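Shop Practice 1, Handout 6
Screws and How They Got That Way

Read before Sunday's open shop. Bring eye protection and a pencil you don't mind losing.

Last time we left the nail where it was, sticking out of the wall and doing a perfectly decent job. The screw is what happened when people wanted to take things apart again. It began life as a machine for moving stuff: water up a slope, oil out of olives, wine out of grapes. Holding two pieces of wood together came much later, and for a long while a screw was an expensive item, filed by hand, with a slot that was rarely in the middle and threads that agreed with no other screw in the box.

The thread is a ramp wrapped around a rod. Walk up a gentle ramp and you do less pushing over a longer distance. Turn a fine thread and you get the same bargain. This is why a small bolt can clamp hard enough to crush the part you were trying to save, as several of you showed the class last month with the plastic housings.

Terms you need

Pitch: the distance from one thread crest to the next.
Lead: how far the screw travels in one full turn. On a single-start thread, lead equals pitch. On a jar lid it usually doesn't, and we'll get to jar lids.
Major diameter: measured across the crests. It's the number on the box.
Minor diameter: measured across the roots, and the one that decides your pilot hole.

Pilot holes

In hardwood, drill close to the minor diameter. In softwood you can go a little smaller. In chipboard, do what you like and apologize afterward. The Dedmont tables in the back of the room list 416 combinations of screw and material, and you will use the same four of them for the rest of your life. 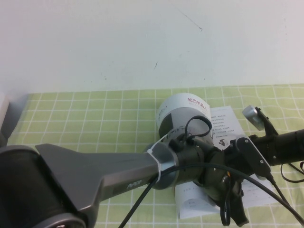

Foklow objected to the softwood advice when this handout first went around, saying that a smaller pilot only looks clever until the board splits at the end grain, and that anybody working within an inch of the edge should drill as if it were oak. Fair enough. Near an edge, drill as if it were oak.

Drive types

The slot came first and is still the worst. The driver slides out sideways, generally toward a finger. The cross recess centers itself, a real improvement, but it cams out under heavy torque and chews itself into a neat round crater. Square and star recesses grip better. The Kurnomex assortment in the gray drawers has all of them mixed together, because the last group put them away in a hurry. Sorting it is worth 26 points out of 100, and I'm not too proud to call that an assignment.

Thread angle

Most modern fastening threads have a 60 degree angle between flanks. Older ones may not. If a nut starts easily, goes one turn and stops, the threads don't match. Don't reach for the longer wrench. The longer wrench will win, and you will have made a permanent joint the expensive way.

For next time

Measure the pitch of three screws from home and write down where each came from. Read the Dağdelen chapter on lead screws, skipping the appendix unless you're having trouble sleeping. Anyone who still has the good thread gauge should put it back on its hook before we start.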